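Home | Shop | Handling | Transport | Enclosures | Feeding | Trade accounts

Tarnow Folding Transfer Crate, medium

341 shares

The Tarnow is a folding crate for moving small and medium mammals between an enclosure and a vehicle, or from one enclosure to another. It was made for wildlife rescues and small sanctuaries, where the same crate may carry a fox in the morning and a badger at night. It also suits domestic cats that are too strong for an ordinary carrier.

The body is welded steel mesh with a solid floor and solid lower sides, so an animal lying down is out of sight. There is a drop door at each end. Both doors lift straight up and can be worked from above with the lifting rod, which keeps your hands well away from the opening. Each door has 2 latches and takes a small padlock if you want one.
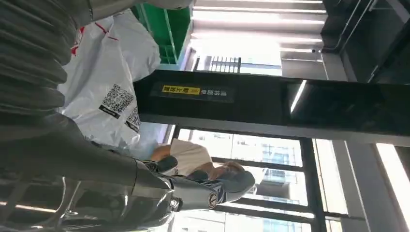
Empty, the crate weighs 24 kg. Most people will want someone on the other end once there is an animal inside. The handles are set wide and stand off the mesh far enough for thick gloves. Folded, the crate is 74 cm long and will go behind the seats of most vans.

Setting up

Stand the crate on level ground. Raise both sides until the corner pins drop, then fit the end frames. Check all the pins before you lower the doors. If a pin is stiff, clean out the socket with a bottle brush. Don't hammer it.

Leave the crate open in the enclosure for a few nights before a planned move if you have the time. Put the usual bedding inside and feed at the far end. Older animals that have lived in a private home often walk in sooner than you would think, but some never will, and for those you will need the Cutport squeeze panel. It slides in through either door and is sold separately.

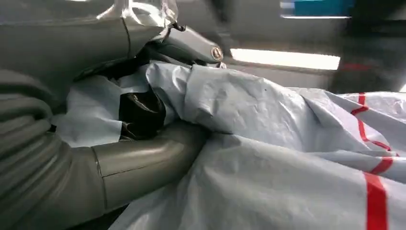
Katayama wrote to us in April that their crate had been used for bobcats, a lynx and one very cross raccoon, and that the only part they had replaced was the floor tray. They would like the tray to be a little deeper. We have passed this on to the workshop.

Cleaning

Lift out the floor tray and scrub it with warm water and an animal-safe disinfectant. Rinse well and let it dry before you fold the crate. Straw caught in the hinges will hold damp, so brush these out first. The mesh is powder coated and can be pressure washed from a sensible distance.

Spares and delivery

We keep door latches, corner pins, floor trays and lifting rods in stock. Crates go out on a pallet and need a signature. Orders placed before noon on a Tuesday normally leave the same day. Small spares are sent by ordinary parcel post.

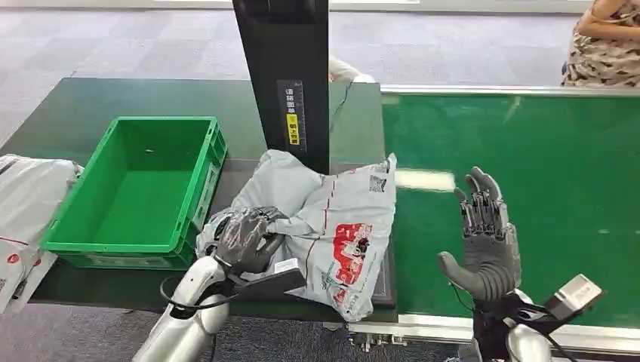

The Butivard cover fits the medium crate only and has to be ordered with it or added later as a spare. It blocks the light on three sides and rolls up at the front. The cover is too bulky for the post and goes on the pallet. Pins and latches travel well enough in a grey plastic mailer like the one on the weighing platform, and postage on those is worked out by weight at the checkout. Please quote the number stamped on the door frame when you order a latch, as the older pattern is slightly narrower.

Share this page | Comments (2) | Back to Handling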